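Does relabeling failed grasps help or am I kidding myself
29 Dec 2025

torquewrench_ii
Finally reproduced the hindsight relabeling result from the Skilline write-up. Same policy size, 4000 demos, toy food and kitchen stuff on a white table. Any episode that went wrong gets a new instruction matching whatever the arm did do. Success on held-out instructions went up to 60 percent, and my faith in humanity went up slightly less.

Typical clutter level for us, with the banana in the gripper:
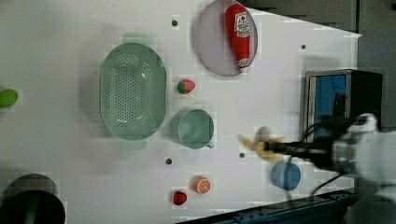
gravelpit
Relabeling works great when your failures are interesting. Mine are all "close the fingers on air," and there is no instruction for that — well, there is, but my advisor won't let me use it.

torquewrench_ii
We drop those. Anything with no object displaced gets tossed.

mossy_kernel
So you filter AND relabel, then credit the relabeling. Run the filter alone. We did in April on the Verer baseline and it got most of the gain.

torquewrench_ii
Verer was single-object though.

mossy_kernel
Still a filter.

gravelpit
How many eval trials?

torquewrench_ii
100 per seed, 5 seeds. Filter-only is training now. If it ties I'm deleting this thread and taking up pottery.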